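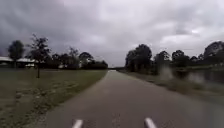

Visit report: remote driving day, Vurnetbridge test paths

I attended the June session of the Rultix path-driving program at Vurnetbridge. The program teaches a small ground robot to follow paved park paths from recorded human driving. An operator steers it by remote control, the camera view and the steering commands are stored together, and a model is later trained to predict the command from the view. Visitors were allowed to observe, read the operator sheets and drive one leg each.

## Setup

Our host was Alžběta Dvořáček, who runs data collection for the site. The control desk is indoors. The operator has one screen, one hand controller and a foot switch. Steering is on the left stick and speed on the right. The foot switch has to be held down for the robot to move at all, and releasing it stops the drive motors. Every release is written to the log along with the commands.

The operator works from the forward camera alone. There is no overhead map on the screen. Dvořáček said an earlier version had one, and the operators steered by it, which meant the recordings contained turns that could not be explained by anything in the camera view. The map was removed and that batch was dropped from training.

Video reaches the desk with a delay of 400 milliseconds on a bad link. New operators tend to overcorrect for the first few minutes. The practice is to make a small input, wait for the view to respond, and then decide on the next one.

## Straight legs

The straight sections are the least interesting to drive and make up most of the stored material. The path edges are soft in many places, with grass or bare soil right up to the asphalt and no curb. The operator is asked to hold a steady line down the middle and not to hug either side.

A perfect straight drive is of limited use, however. A robot trained only on centered driving has no record of what to do once it has drifted. On selected legs the operator therefore steers off the line on purpose, pauses, and steers back. Only the return is marked for training. The deliberate drift is cut out by means of a button on the controller, pressed at the start and again at the end. Forgetting the second press is the most common operator error, and it costs the whole leg.

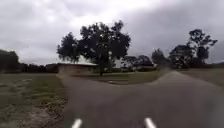
Forks take more planning. The operator sheet names the branch before the leg starts, and the same instruction is stored with the recording as "left", "right" or "straight". Without it the model would receive two different answers for nearly the same view, and tends to average them. On an early trial, Dvořáček said, the averaged answer was the grass between the branches.

The rule at Vurnetbridge is that the turn must begin early and develop smoothly. A late, sharp turn is still safe at this speed, but it gives the model very few samples of the decision itself. Each fork is driven from both directions and on every branch.

## Driving a leg

I drove one approach leg toward a building. The controller has a light spring return and I found it easy to hold a small constant angle. Judging distance was harder. Objects at the end of a path seem to stay small for a long time and then grow quickly, and I reduced speed well before it was needed.

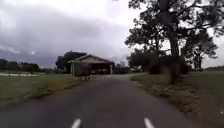 The stop at the end of an approach is also demonstrated by hand. The operator brings the speed down over several seconds and then releases the foot switch at standstill. Releasing it while still rolling is logged as an intervention and the leg goes to manual review. Mine went to manual review.

Review is done at a second desk. The reviewer plays the recording with the stick position drawn as a plain bar under the video and accepts, trims or rejects it. At the time of our visit the program had stored 1438 legs, of which 806 had passed review. The remainder were either waiting or rejected, and the screen did not separate the two. I asked for the split and was told it would be added.

## Takeover runs

In the afternoon the trained model drove and the operator supervised with the controller in hand. Any stick movement above a small threshold takes control back at once. The correction is recorded and given extra weight in the next training round, so the most useful data comes from the places where the model is weakest – mainly junctions and worn edges.

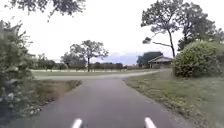
## Notes for our own site

- The instruction label should be set before the leg and locked. At Brarivthorpe we still let the operator edit it afterward.
- Our T-junctions are recorded from the stem only. Add both arms of the crossing path.
- Copy the two-press marking, but add an audible tone while the marking is active.
- Ask Paulík for a price on the spring-return controller. The Rultix unit is their standard model with a stiffer right stick.
- Dvořáček recommends 1000 accepted legs before the first takeover run. Vurnetbridge started with fewer and she would not do so again.
- Request the operator sheets in editable form.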